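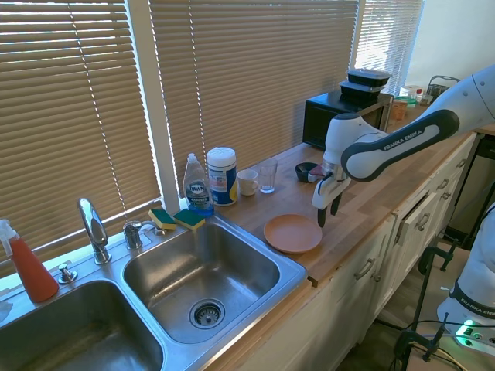 The kitchen at Galldale, one corner at a time

Welcome to the kitchen page! We moved our lunches over here in September and people keep asking me what the place is like, so I finally put it all on one page. Nothing fancy — it's a long wood counter, a sink and a lot of daylight — but I've gotten very fond of it.

The counter
Butcher block, and I love it. I oil it on a Wednesday after everyone has gone home, 3 thin coats the first time and one whenever it starts looking thirsty. Dong-geon Heo wanted white stone and we argued over that for a whole lunch hour. (I won.) The orangey plate is one of my favorites against the wood.

The windows
Tan blinds right along the back. I like them down with the slats open a little, so you still get the sun without squinting at your soup.

The sink
Stainless, double, with a tall curved faucet that clears my big stockpot. Sylvain Deschamps soaks on one side and rinses on the other and gets a bit stern if you mix them up!

The soap corner
Blue Dawn, two yellow-and-green sponges and the wipes, all lined up behind the sink where you can grab them with soapy hands. The orange spray bottle lives off to the left. I've tried putting it under the counter and it always comes back up.

The microwave end
Black microwave by the window, with a couple of black food containers stacked on top. Soup from the freezer takes me 55 seconds, a stir, then the same again. Jars and small bottles collect past it, and so does the wire basket, which I keep meaning to sort out.

More soon — the Vimthorpe pantry shelves are next.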